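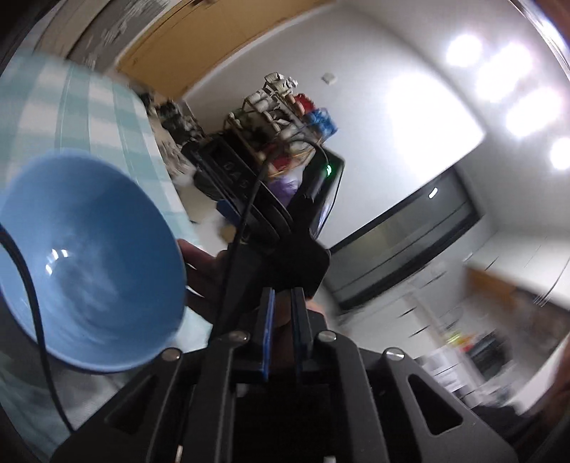 Hellblau und innen glänzend: die Schüssel, um die es diesmal geht. Dahinter der karierte Stoff in Mint und Weiß.

Eine Schüssel reicht weiter, als man denkt

Liebe Leserinnen und Leser,

im Mai hatte ich euch gefragt, welches Stück aus eurem Haushalt ihr in ein einzelnes Zimmer mitnehmen würdet, wenn der Rest erst einmal im Lager bleibt. Ich habe mit Kaffeemaschinen gerechnet, mit Lieblingsmessern und mit der guten Pfanne. Und dann kamen Schüsseln! Lauter Zuschriften über Schüsseln, manche über eine ganze Seite, und ich habe jede einzelne mit größtem Vergnügen gelesen.

Mein eigener Favorit ist hellblau. Ich mag die Farbe sehr, gerade neben dem Karomuster, weil beides etwas von Sommerküche hat, auch wenn gar keine Küche in der Nähe ist. Vor allem mag ich aber die Größe. 400 Gramm Joghurt gehen hinein, dazu noch ein geschnittener Apfel, und man kann rühren, ohne dass gleich etwas über den Rand geht. Morgens Müsli, mittags Salat, abends die Nudeln vom Vortag (kalt, mit Essig und viel Pfeffer, bitte probieren). Zwischendurch liegen auch mal Schlüssel und Kleingeld drin.

Das Leben in einem Zimmer bringt es mit sich, dass die Möbel mehrere Berufe haben. Das Bett ist bei uns Sofa, Packtisch und Sortierfläche. Wenn ich umräume, kommt alles zuerst auf das karierte Laken, und von dort wandert es weiter: in die Schublade, in den Korb oder in einen Koffer. Für zerbrechliche Dinge ist so eine Matratze übrigens ein wunderbarer Platz. Auf Fliesen lässt man eine Schüssel genau einmal fallen.

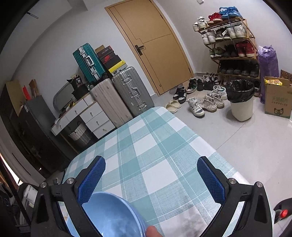

Unser Sortierplatz auf dem Bett. Hinten an der Wand Koffer, Schuhkartons und die weiße Kommode mit dem Korb darunter.

Die Koffer sind unser Keller, wenn man so will. Der türkisfarbene mit den silbernen Ecken steht oben auf dem cremeweißen, der silbergraue mit den Rippen daneben, und auf dem stapeln sich die Schuhkartons. Schön finde ich das ja wirklich, so ein Turm aus Farben neben der hellen Holztür! Praktisch ist es auch, solange man sich eine Regel gibt: Was man in derselben Woche wieder braucht, kommt nie in den untersten Koffer. Ich habe diese Regel selbst aufgestellt und schon etliche Male gebrochen.

Geschirr würde ich immer in einen Karton legen und nicht in den Koffer. Ein stabiler Schuhkarton nimmt eine Schüssel mittlerer Größe gut auf, wenn man sie in ein Geschirrtuch wickelt und die Ecken mit Socken ausstopft. Die Socken müssen ja sowieso mit. Beschriftet wird bei mir die schmale Seite - der Deckel ist im Stapel nicht zu sehen, und spätestens beim dritten Umzug ärgert man sich darüber.

Aus euren Zuschriften möchte ich unbedingt noch ein paar Sachen weitergeben. Eine Leserin misst mit ihrer Schüssel Reis ab und hat sich innen gemerkt, wo 300 Gramm stehen, nämlich genau an einem kleinen Kratzer. Jemand anderes lässt darin Brotteig gehen, etwa 800 Gramm, und deckt ihn mit einer Duschhaube ab. Großartig, das mache ich jetzt nach. Und eine WG schrieb, bei ihnen gebe es drei Schüsseln in verschiedenen Farben, und wer zuletzt abspült, bekommt am nächsten Morgen die ungeliebte braune.

Dann noch zum Tauschregal bei Cusico: Es ist wieder gut gefüllt, vor allem mit tiefen Tellern, Müslischalen und Deckeln ohne Topf. Wer einen Topf ohne Deckel hat, sollte dringend vorbeikommen. Gesucht werden weiterhin Schüsseln mit höherem Rand und alles, was sich stapeln lässt. Bringt die Sachen bitte gespült mit und nehmt Zeitungspapier für den Rückweg, unseres ist fast aufgebraucht. Das Regal steht jetzt links vom Eingang, neben der Bücherkiste von Rinora.

Im nächsten Rundbrief geht es um Körbe. Ich habe einen weißen unter der Kommode und bin sehr zufrieden mit ihm, aber ich weiß von mindestens einem Haushalt, in dem alles, wirklich alles, in Körben wohnt, und davon will ich euch erzählen. Eigene Korbgeschichten nehme ich gern bis zum Monatsende an, einfach auf diese Mail antworten.

Herzliche Grüße
Eure Redaktion vom Cusico-Rundbrief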